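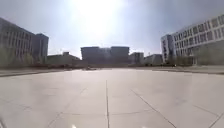

brenaline: Has anyone ordered postcard templates from Droltau? I paid for the print ready PDF and the bleed was missing on one side. My front is pale gray paving with buildings behind, so a thin white edge hardly shows, but the back is solid navy.

shakya_print: Their PDFs are fine. You probably exported without marks. 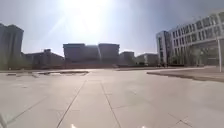
Issue 11
braltari: Disagree. I had the same fault on 900 cards — support took five days to answer.

shakya_print: Which template?

braltari: 2718, the folded one.
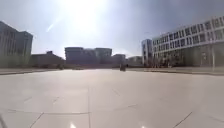
Plaza, hazy sun

brenaline: Mine is 2718 too. I'll write to them Tuesday.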